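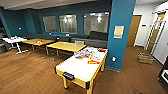 La mesa de air hockey de la sala común, con paquetes y papeles encima.

Llevo un tiempo pensando en las superficies horizontales. Reconozco que no es un tema que me vaya a dar muchas invitaciones a cenar, pero es el que tengo, y además en mi casa no se puede cenar porque la mesa está ocupada.

La ocupan, por orden de antigüedad: una caja de bombillas de un modelo que ya no usa ninguna lámpara mía, el manual de una olla, dos bufandas, un sobre del banco que no pienso abrir y una bandeja que compré para poner orden y que ahora es el suelo de una segunda capa geológica. Me mudé en junio. La mesa estuvo despejada cuatro días, y todavía hablo de ellos como otra gente habla de su Erasmus.

Mi teoría es que una superficie plana atrae objetos con una fuerza proporcional a lo que costó. Una tabla sobre dos caballetes puede pasar meses limpia. Compras una mesa buena, de las que se extienden para diez personas, y a la semana alguien ha dejado encima un taladro. En mi caso alguien soy yo, porque vivo solo, detalle que me ha estropeado varias coartadas.

Mi madre, que es de la escuela contraria, sostiene que las cosas tienen un sitio. Lo dice así, en singular y con mucha calma, como si bastara con preguntarle a la cosa. En su casa las tijeras viven en el segundo cajón desde antes de que yo naciera, y si un día aparecieran en el primero habría que llamar a la familia. Yo he heredado sus orejas y su miedo a los autobuses, pero lo de las tijeras se saltó una generación. Tengo tres pares. Ahora mismo no sabría encontrar ninguno.

Como me conozco, este verano probé a resolverlo con un método. Hay muchos y todos tienen una primera fase en la que sacas todo lo que posees y lo pones en un montón. Esa fase se me da muy bien. La segunda consiste en coger cada objeto y decidir, y ahí me atasqué con un cable. Era gris, tenía en una punta un conector que no había visto en mi vida y en la otra, otro. No lo he usado nunca. Lo guardé, por supuesto. A estas alturas tirarlo sería una imprudencia: el aparato tiene que estar a punto de aparecer.

También me instalé una aplicación, Ganen, que te manda cada día una tarea pequeña para ordenar la casa. «Vacía un cajón». «Revisa las especias». Lo de las especias fue un error, encontré un comino que podría haber votado. Aguanté veintiséis días, que en mi biografía es una relación seria, y lo dejé cuando me propuso «dedicar un momento a la entrada». Mi entrada es una puerta. Le dediqué un momento y seguí con mi vida — supongo que eso cuenta como completada, aunque no la marqué.

Luego vino la etapa de los muebles con almacenaje. Me compré un aparador Tesus por internet, de segunda mano y sin baldas, convencido de que las baldas serían lo fácil. Recorrí media ciudad buscándolas. En una ferretería me dijeron que esa medida no existía y que quién me la había vendido, con un tono que me hizo sentir cómplice de algo. Las baldas me las cortó al final un carpintero, por cincuenta euros, diez más de lo que me había costado el aparador. Está precioso. Dentro no hay casi nada, y encima hay un casco, correo y un aguacate en observación.

Mi amiga Imani Owino, que ha vivido en más pisos que yo y se ha ido de todos con una sola maleta, dice que el problema son las puertas. Lo que metes en un armario deja de existir, y la gente como yo necesita ver sus cosas para creer que las tiene. Le pareció una observación amable. Yo llevo desde entonces mirando el casco y preguntándome si somos una pareja.

Algo de razón tiene. Cuando dejo una carta en la mesa, no la estoy abandonando, la estoy citando para más tarde. La mesa es mi agenda. El sobre del banco significa «llamar al banco», las bufandas significan «hará frío», el manual de la olla significa que una vez, un domingo por la tarde de espíritu, fui una persona que iba a aprender a hacer garbanzos. Si lo guardara todo tendría una casa muy bonita y ningún plan.

Lo malo es que las citas caducan y los objetos se quedan. Ayer levanté la bandeja y apareció la entrada de un concierto al que no fui. No me acordaba del concierto, ni del grupo, ni de haber querido ir. La leí como se lee la postal de un desconocido. Después la volví a dejar, un poco más a la izquierda, que es lo que en esta casa llamamos recoger.

He llegado a un arreglo provisional. Un extremo de la mesa, el que da a la ventana, queda libre por decreto. Cabe un plato, un vaso y, si no gesticulo, el codo. El resto es territorio histórico y no se toca sin permiso. Llevo una semana comiendo allí como un señor, con mis bufandas enfrente, y solo una vez he tenido que apartar algo para poner el pan.

Era un par de tijeras. Las he dejado encima del aparador, para que no se pierdan.

Publicado el 6 sep 2023

Contacto · © 2023 Todos los derechos reservados · Volver arriba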